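Gripper comparison at Laaksonen: frequently asked questions

These questions came to us by mail and after the open day in Humcombe. The page is kept by Impi Saarinen. Last change: Tue 17 March.

The test compares two grippers, the Ponow and the Galereck, on the same arm and with the same task, putting small spur gears on the pegs of a plate.

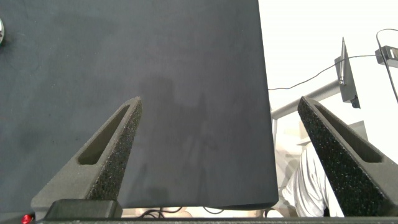
Wrist camera

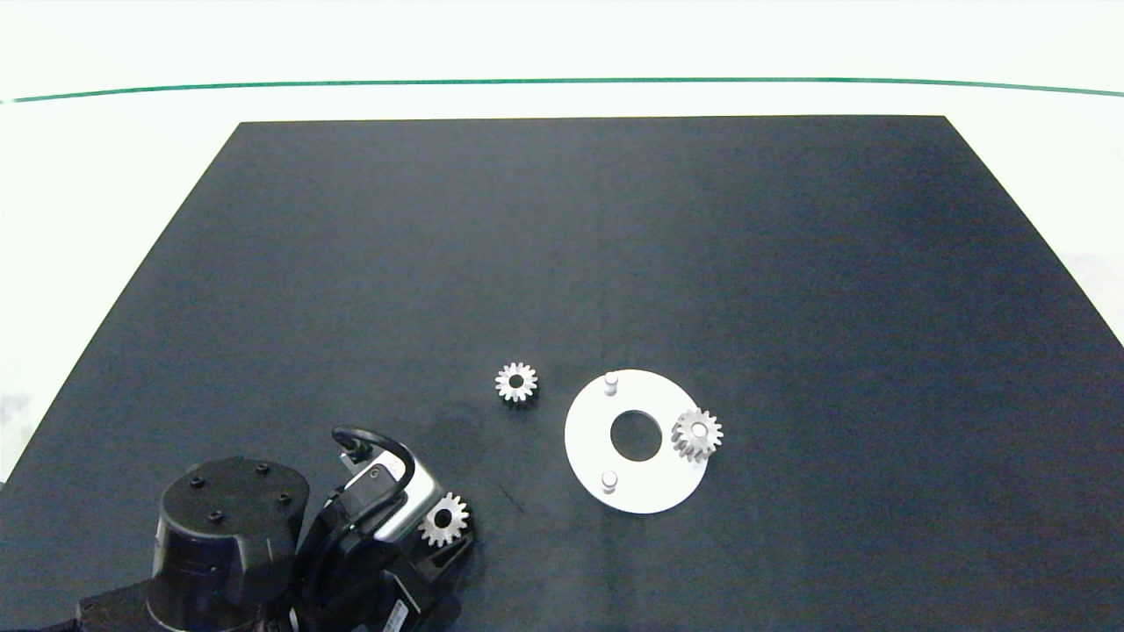 Head camera, with gears and the peg plate on the mat
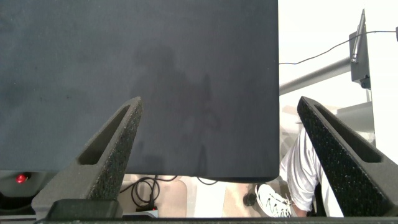
Wrist camera
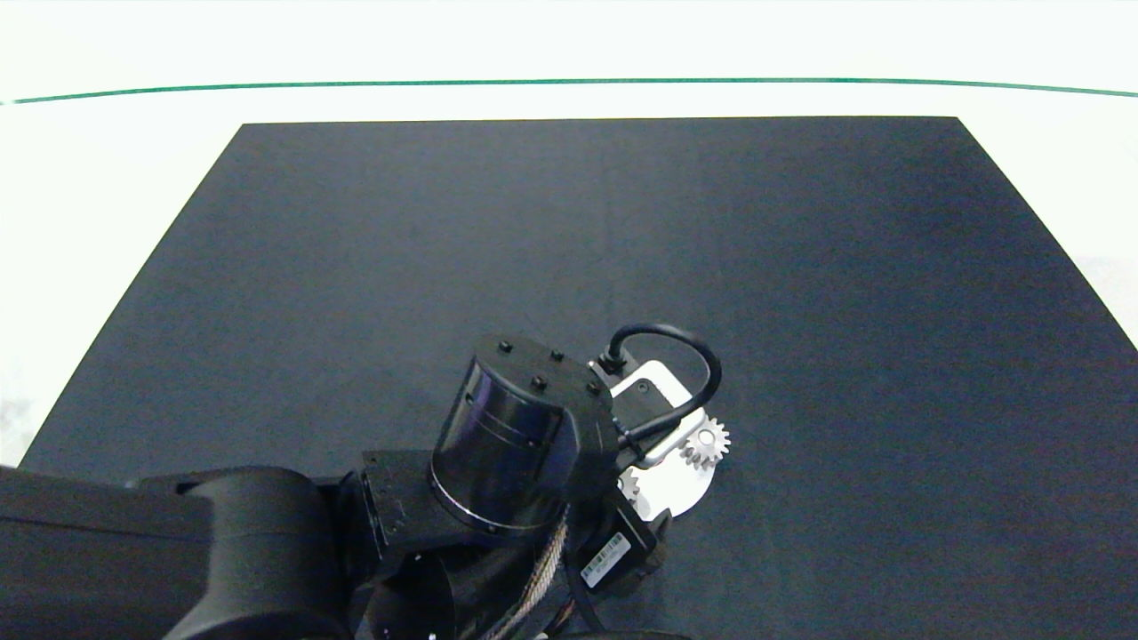

Head camera, arm over the mat

How many attempts are in the comparison?
The present table has 629 attempts, both grippers together. Attempts that we stopped for a reason outside of the gripper (network, controller restart, somebody pressing the stop button by mistake) are not in this number. They are kept in a separate list and you can ask for it.

What counts as a success?
The gear must sit flat on the plate with the peg through the bore, and the gripper must be open and away from the gear before the time limit. The limit is 70 seconds for one gear. If a gear is on the peg but tilted, we write it as "partial", and in the summary table partial is the same as failed. Some readers find this too strict. We discussed it and decided to keep it, but the raw table has a separate column, so you can calculate your own rate.

Why gears and not blocks?
Blocks were the first version, last July. Both grippers did nearly every attempt, and we learned very little from it. A gear has teeth where a finger can catch in a wrong way, it is thin, and the bore forgives only a small error in position. It is also cheap to replace.

Is the gripper controlled by a person or by a policy?
Both kinds exist in the data and they are marked. In the first half of each session an operator drives the arm by teleoperation. In the second half the trained policy drives. Please do not mix the two when you compare. The operator is faster at recovering a dropped gear and this hides weak points of the fingers.

Which gripper is better?
It depends on what you need. The Ponow closes more slowly but it repeats its position very well, and for the last few millimeters over the peg this is the important thing. The Galereck is lighter and picks from the table more easily. If your parts come always in a tray, I would take the Ponow. If they lie flat on a surface, I would try the Galereck first. Martti Lindqvist, who did most of the operator sessions, prefers the Galereck for everything, so you see that we don't agree fully inside the team either.

Do you use the same fingers on both grippers?
The finger pads are changed to a new pair at the start of each comparison block. The fingers themselves are those which the maker delivers. We tried once to put one set of fingers on both bodies with an adapter, but the adapter moved the grip point and we had to calibrate again from zero. These results are not published.

Why two camera views?
The head camera gives the whole work area, and from it the policy finds the gear and the plate. Near the peg, the arm and the gripper can hide the gear from this side, and then the wrist camera helps more. We made a short run with the head camera only. The success on picking was almost the same, the success on placing dropped clearly. The run with the wrist camera only is planned and I have no date for it.

Does the dark mat matter?
More than we expected. Without the mat, shiny metal on a white table gave many false detections. With a matte dark mat the edge of the gear is easy to find, but the exposure must be fixed by hand, otherwise the camera makes the mat lighter and the white parts lose their detail. Lock the exposure before the first attempt and do not touch it in the same session.

How often do you calibrate the wrist camera?
Every morning, and again after 15 attempts if the gripper has hit the plate in this time. The calibration takes 6 minutes when the target is already in its place. After changing the gripper we do always a full calibration, also of the arm.

My cable gets pulled when the wrist turns. How did you solve it?
Leave a loop at the gripper which is large enough for the full turn in both directions, then limit joint six in the software a little before the end. Move the arm slowly by hand through the extreme poses before you start any program. We broke one connector before we made this a rule.

Can I run the same test with another arm?
You can, but the numbers will not be comparable with ours one to one. A softer arm will change the placing results most. Please write the arm, the controller version and the control rate next to your results.

Where can I get the plate?
The drawing is in the download package. Print it in white if you want to use our detection model as it is. The pegs should be measured after printing, as they come out a little thick on many machines and need light sanding.

Can I visit and try the grippers?
Visits are possible on two afternoons in the month. Write to Impi Saarinen first and tell which gripper you want to see, because the change between them needs most of an hour.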